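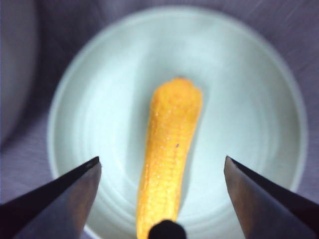

Baby corn on a plate, gripper open. Picking food up and setting it down makes up most of the work.

Wanted: Fault Reviewer (fixed term, six months), Dakotside test kitchen

Tronent is looking for someone who does not believe what robots say about themselves.

In July one of our Humeo arms closed on a plate when its log said the fingers were open. The plate broke, and bits of it went into a tray of food meant for a tasting. The tray was thrown away in time and no one was hurt. The supplier, Saraç, put it down to a loose cable. We changed the cable. It happened again on the Thursday, with the new cable in.

Since then we have been told that 1,000 picks without a fault would settle the matter. The arm managed 666 and then did it a third time. We have also been told that the third one doesn't count, as the software was updated halfway through. We think it counts.

You will:
— watch test runs with small food items and write down what the gripper did, before you look at the log
— compare the two and chase every mismatch
— read supplier reports and say where the evidence is thin
— stop a run whenever you feel like it, without asking first

You should have worked with machines that can hurt people, in a factory, a workshop or a commercial kitchen. A degree is fine but won't get you an interview. We'd like to see a fault report you wrote that somebody disagreed with — take the names out.

The job is 4 days a week, on site. Hands stay outside the guard while the arm has power, and that goes for managers too.

Apply by letter, two pages at most, to the Tronent office at Dakotside. Please don't tell us you are passionate about automation. Tell us about a fix you didn't trust and what you did next.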